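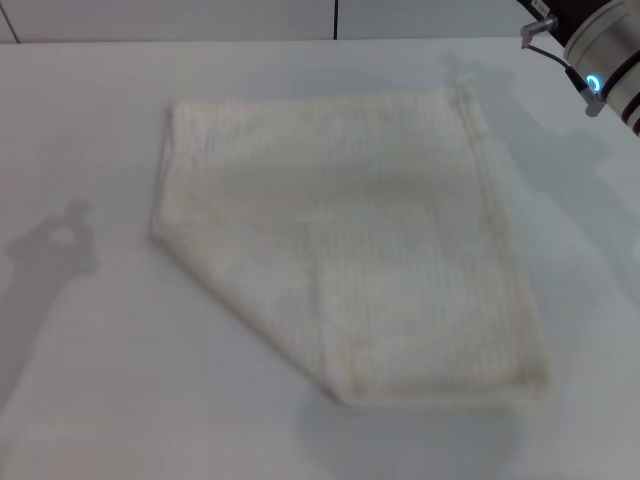 El turno de Lerthorpe

Thierry Rolland abrió el informe por la página 20. El contrato con Sularora pedía 80 toallas dobladas por turno, sin ayuda, con los bordes alineados. La unidad llevaba 235 intentos y el criterio de aceptación seguía en blanco.

- Una esquina doblada no es una toalla doblada - dijo Pichon.

- Es una cuarta parte del problema.

Rolland anotó la respuesta sin comentarla.
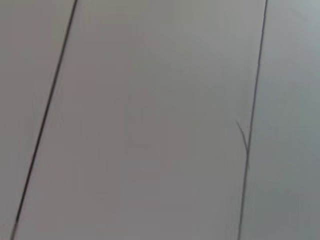

La cuestión, para un hotel, era el coste del error. Una camarera corrige un pliegue sin mirarlo; el sistema debía decidir antes qué era borde y qué no. Rolland repasó las dos juntas oscuras entre los paneles grises y se detuvo en la derecha, donde una raya tenue se abría en horquilla. Podía ser un arañazo o una fibra. Escribió: «Clase sin asignar».

Pichon preguntó si firmaba.

- En mayo - dijo Rolland, y pidió otra toalla.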